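Wedano wrist camera kit for small arms: my review after 60 hours

Posted by Capucine Tanguy, 25 Aug 2022

I have two small desktop arms at home, and for a long time I worked with only one fixed camera above the table. It was enough for picking up a block. When I wanted the two arms to work near each other it was not enough anymore, as one arm was always hiding the object from the camera. So I decided to buy a camera for the wrist. I looked at two products, the Wedano kit and the Brano Mini, and in the end I tried both of them. The Brano was lent to me by Leilani Nguyen-Tran, who had already stopped using it, and this should have told me something.

What is in the Wedano box

The kit contains the camera module, a bracket, a long cable, 5 screws and a paper with drawings. There is no text on the paper, only drawings, and the third drawing shows the bracket upside down. I lost one evening because of it. The bracket fits my arm without drilling, but you must take off one finger of the gripper to reach the second screw. The Brano bracket is simpler and holds with a clamp. The clamp turns slowly when the arm shakes, and after an hour of work the view is no longer the same as in the morning. For me this is a serious fault, because I had to calibrate again each time.

Picture quality

The Wedano has a wide lens. You see your own finger in the picture and still have plenty of view around it, so you can judge how far the finger is from the object. The Brano sees a narrower part and is sharper in the center. If you read small labels with your camera, the Brano is better. I do not need to read, I need to know where things are.

Both cameras have a weakness with strong light. My table is near a window and the wall behind it is white. With automatic exposure, the Wedano makes the wall almost completely white, and the darker parts stay correct. The Brano does the opposite, it protects the wall and everything black becomes one dark shape. As most printed grippers are black, I prefer the Wedano here also. You can fix the exposure by hand in both programs, but in the Wedano program the setting is forgotten after each restart. I wrote to the support and they answered after 7 days that they know about it.

Movement

With fast movement the picture is blurred in both. I slowed down the arms and it was acceptable. I did not measure the delay with an instrument. By feeling, when I control the arm by hand, the Wedano reacts soon enough that I do not wait for it, and with the Brano I do wait.

The cable

I must write a separate part about the cable, because it is the thing that annoyed me the most. It is thick and it is stiff. It does not want to follow the wrist, it makes its own curve, and where this curve goes depends on how you fixed it at the base. During my tests with two arms it was very often in front of the lens.
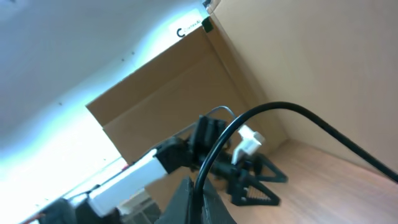

I tried to tie it along the arm with soft straps. This helped when the arm was stretched out and made it worse when the arm was folded, since the cable then had no free length and pulled on the connector. Finally I bought a thinner cable from Karabulut and fixed it in 4 places, leaving a loop at the elbow. The problem became much smaller. Wedano should put such a cable in the kit from the start, the price is high enough for it.

One more remark for people with two arms. When the wrist is turned a lot, the picture is turned too, and it takes time to understand in which direction the other gripper is. I made many wrong movements in the first days. Some plain cardboard around the work area makes the background calmer and it costs nothing.

Which gripper fingers to use with it

I tested the Wedano with the blocky standard fingers and with the Bidorberg soft fingers. The standard ones hide less, because they stay at the bottom of the view. The Bidorberg ones hold round objects better, but they bend outward when they close and cover part of what you want to see. For training my arm I went back to the standard fingers.

My opinion

I keep the Wedano and I gave the Brano back to Leilani. I give it 4 out of 5 for the camera itself and less for the cable and the drawings. If you have only one arm and a good camera above the table, you can wait with this purchase. If somebody has found a way to save the exposure setting after restart, please write it in the comments, I check them in the evening.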